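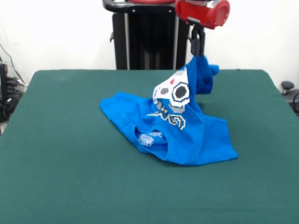 A blue T-shirt on a green felt table.

How to Get an Oil Stain Out of a Cotton T-Shirt

Updated 24 April 2026

Cooking oil, salad dressing and bike grease all leave the same kind of mark on cotton: a darker patch that looks like water but never dries. Regular washing often leaves it behind. The method on this page uses dish soap and baking soda and takes 28 minutes of your time, most of it waiting.

What you need

Liquid dish soap, plain and without added color
Baking soda
An old toothbrush
Paper towels
A piece of cardboard, larger than the stain
Your usual laundry detergent

Before you start

Read the care label. These steps are for cotton and cotton blends that can go in the washing machine. Silk, wool and anything marked dry clean only should go to a cleaner.

Test the dish soap on the inside of the hem. Leave it for 5 minutes, rinse, and look for any color on the towel. Dark and bright shirts are the ones most likely to bleed, especially if they are new.

Steps

1. Blot the stain with a paper towel. Press straight down and lift. Rubbing pushes the oil farther into the knit.

2. Slide the cardboard inside the shirt, under the stain. Without it the oil can soak through to the back.

3. Cover the stain with baking soda and leave it for 15 minutes. On a fresh stain the powder will clump as it takes up oil. Brush it off into the trash.

4. Put 2 or 3 drops of dish soap on the spot and work it in with the toothbrush, using small circles. Go easy on printed areas. Printing can crack if you scrub it, so turn the shirt inside out and work from the back.

5. Let the soap sit for 5 minutes.

6. Rinse from the back of the fabric with warm water until there are no more suds.

7. Wash the shirt by itself or with similar colors, in the warmest water the label allows.

8. Hang it up to dry. Do not use the dryer yet – heat can set whatever oil is left.

Check the spot in daylight once the shirt is fully dry. A wet shirt hides the mark. If you can still see it, go back to step 4.

Old stains

A stain that has already been through the dryer may need more than one round. Rub a little fresh dish soap into it first, leave it overnight, and then start at step 3. Some old marks fade and never go away completely.

Grease from a bike or car

Mechanical grease carries dirt along with the oil. Scrape off what you can with the edge of a spoon, then follow the steps as written. Expect a gray shadow after the first wash. A powdered stain remover with oxygen bleach, mixed as the package says, usually takes care of it on colored cotton.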